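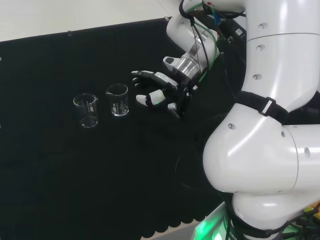
Emulators and old handhelds, handout 4: save files
Course notes, mobile software option
2022-09-21

Last time: CPU cores and why we interpret instead of translating on small phones. Today saves. Short handout, the rest goes on the board.

Two kinds of save, don't mix them up.

Battery save. The game's own. The cartridge had a bit of RAM kept alive by a coin cell, the emulator writes that RAM out to a file. Small, portable, usually loads in any other emulator for the same console.

Save state. The emulator's own. Dump of everything: CPU registers, work RAM, video RAM, sound channels, timers, mapper state. Bigger. Tied to the emulator, often to the exact version.

Case for today is Orneo, the handheld emulator you all installed for lab 2. Version 1 wrote its states as a straight memory dump of the C struct. No header, no version number. Fast to write, and then somebody added one field to the sound struct and every state from the old build loaded as garbage. In our copy of the old build a state is 2,308 bytes for the smallest test ROM, and the new build expects more. It reads past the end and crashes.

What a header should have at minimum:
- magic bytes, so you can reject a wrong file
- format version
- checksum of the ROM it belongs to
- length of each block that follows

With block lengths you can skip what you don't know. Old reader, new file, still mostly works. Write this down, it comes up in the exam in some form.

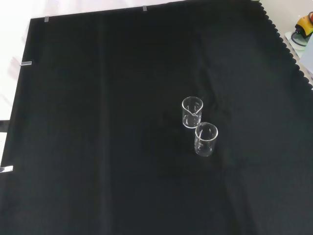 Two clear glass beakers on black cloth.

When to write the battery file. Options: on exit, on every write, or on a timer. On exit is bad on phones, the system may kill you and you never get to exit. Every write is bad too, some games use save RAM as scratch space and you'll hammer the flash card. Jurnard (the other one on the lab phones) sets a dirty flag and waits 60 frames with no new writes, then flushes. One second on a 60 Hz machine. Good compromise, copy it.

Also write to a temp file first then rename. If the battery dies halfway through you keep the old save. Several of you skipped this in lab 2, I took marks off and will again.

Endianness: pick one, little is fine, write the bytes out one at a time. Do not fwrite a struct. Padding differs between compilers and teh Zamora toolchain pads differently from desktop gcc, so a state made on your laptop won't open on the phone.

Rewind is just save states in a ring buffer. Do the math before promising it to anyone. Almost 200 KB free on the older phones after the ROM is loaded, so at 2,308 bytes each you get maybe eighty states, less once you count overhead. Storing differences between states helps a lot as most RAM doesnt change from frame to frame.

For next time: add a versioned header to your lab 2 code. Must load your own old states (detect the missing magic, fall back). Test ROMs are in the Drirulberg folder, use number 46, it's the one that writes to save RAM constantly.

Related handouts
Handout 2: Memory maps and bank switching
Handout 3: Interpreting a CPU on a slow phone
Handout 5: Sound buffers and crackle
Lab 2: Loading a ROM, marking notes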